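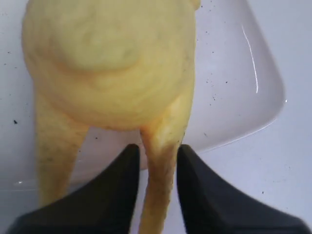
Close-up, darker patch on the right

Does Indureck actually get dark marks off a rubber chicken?

Posted 25/06/2026 by plainsoap330

I keep seeing Indureck rubber cleaner recommended for old squeaky toys. It's $19 a bottle, and the label says it "lifts any stain." Any stain? It doesn't say from what kind of rubber. My chicken has scuffs on the body, and I'd like them gone without the yellow going too. Has anyone used this stuff and looked at the toy again a month later? The reviews on the Overo store all sound like one person wrote them.
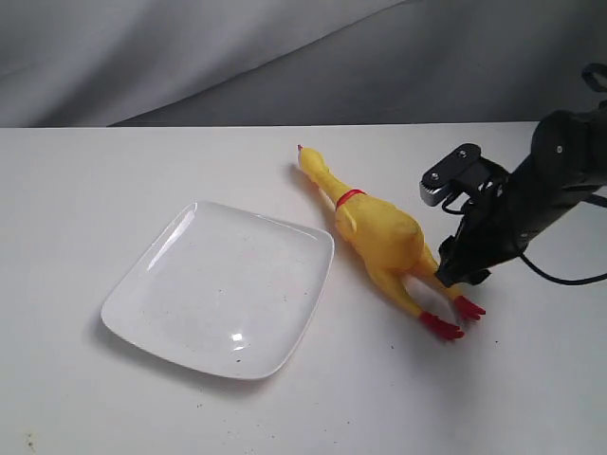

tristero_fan
Works great, used it on everything. Just spray and wipe.

Sezer200
I'd save the money. A dark mark on soft rubber is either dirt on top or color that has soaked in. Dish soap, warm water and an old toothbrush will take care of the first kind. I doubt anything in a bottle fixes the second. Keep it away from acetone, which can ruin soft plastic and rubber. Try a foot first if you do buy the spray, and rinse it well if a dog is going to chew on it.

plainsoap330
"Everything" doesn't tell me much, but thanks. I'm willing to try the soap, though I have my doubts about wiping with a cloth. 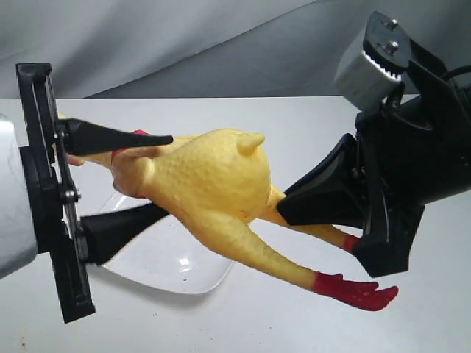

Melamine sponges were the other suggestion I got, from a Tristero thread, and I don't buy it. They're fine on a flat sink. The skin on this thing is bumpy all over, like a plucked bird, so a sponge would rub the high spots and skip the rest. A toothbrush makes more sense to me.
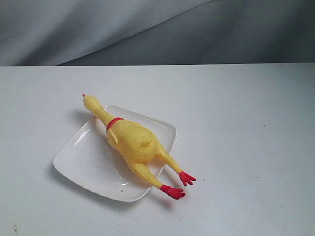

I'll do one leg with soap and leave the other alone, so I have something to compare it to. If they look the same in July, I'm not buying the spray either.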